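Chapter 7
Sorting, or How We Put the World in Groups

Empty your pockets onto a table and you will start sorting before you mean to. Keys go with keys. Coins slide into a pile. Receipts get pushed off to one side, to be thrown out later or, more likely, put right back. People have been doing this for as long as there have been people, and it is one of the most exciting things a mind can do! 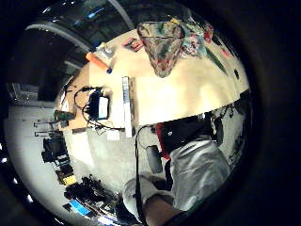

Psychologists call the result a category. A category is a set of things we agree to treat alike, at least for now. The "for now" matters. A spoon belongs with forks at dinner, with shovels when you are digging in a flower pot, and with drums if you are two years old.

In December, Wiebke Kramer asked 184 adults in the town of Totden to sort the same deck of 254 word cards. They could make as many piles as they liked. One man made 2 piles, "mine" and "not mine," and was perfectly happy with them. Others built piles inside of piles and asked for a bigger table. We will come back to her results in Section 7.4, where they get really interesting.
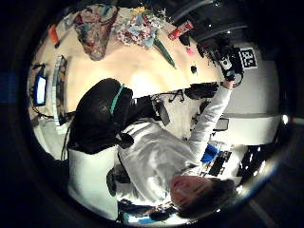

7.1 Sorting by Looks

The first clue most of us use is how a thing looks. Color, shape, size and shine all work fast, often before we have a name for what we see. Small children lean on this heavily — a round lamp may be called "moon" for weeks — and adults go back to it whenever they meet something new.

Shine is a wonderful case. A mirrored surface has hardly any color of its own and borrows the rest from whatever is near it, yet we still group shiny things together with ease. Try to explain to a friend how you know that a surface is shiny and not just painted with bright spots. It is harder than it sounds, and Ettore Sartori spent a whole book on it.
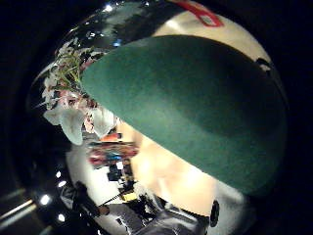 Figure 7.3 Polished sphere with curved reflections, and a thumb in a dark green glove.

Before reading on, write down five things you would call shiny. Keep the list, as you will need it for Exercise 2.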